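Buskers, bands and one brave emcee wanted for the Tiltcombe Street Supper

Hi, I'm Nazmiye Gezer and I book the music for the Tiltcombe Street Supper, our food and music weekend every August. I'm putting the lineup together now and I've got holes in it, so if you play, sing, juggle in time to an accordion or know somebody who does, please read on!

I'm looking for 16 acts in all. Most of them will be on the small stage outside the old Gukley bakery, where people sit down with a plate of something and stay for an hour. It's a friendly spot, but it isn't loud (the neighbors have been very good to us and I'd like to keep it that way), so acoustic duos, folk trios, jazz singers and small brass groups do best there. The bigger stage is at the Meireles end of the street, next to the grills, and that's where I want bands people can dance to. Last year 3,000 people came through over the weekend and a good many of them ended up dancing with a corn cob in one hand.

What you get: $400 per act for a 45-minute set, paid on the night, plus supper from any stall you like. I mean any stall. The Dorkby dumpling people have already asked me to warn the musicians that the hot ones are hot. There's a green room with a kettle, a couch and snacks.

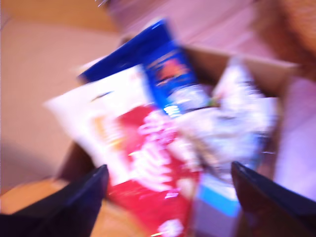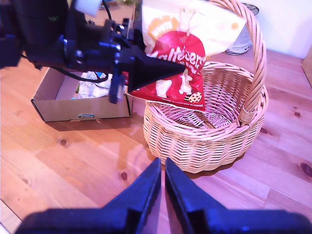
I also need an emcee for the evening sessions, 5 p.m. until we wrap up at 10. You'd introduce the acts, read out the raffle numbers, find the owner of the car blocking the ice truck, that sort of thing. I did it myself last year and lost my voice by the second night, so I'd love to hand it over. The emcee gets $988 for the weekend. You don't need stage experience, but you do need to be okay with a microphone that sometimes squeals.

A few practical things. We supply the PA, two vocal mics, stands and a sound person. Drummers, there's a house kit on the big stage, so just bring your own cymbals and snare. Parking is behind the bakery and it fills up fast, so tell me if you've got a van. Under-18s are very welcome to apply, but bring a parent or guardian along.

To apply, send me two songs (a phone recording in your kitchen is fine, I don't need anything fancy), a couple of lines about who you are, and which stage you'd like. If you want to emcee, send a short clip of you introducing your favorite sandwich as if it were a headline act. I listen to everything myself, usually late at night with my shoes off, and I'll write back to everyone, even if it takes me a while. Covers and originals are both fine with me, and I'd really love to hear from people who've never played a festival before.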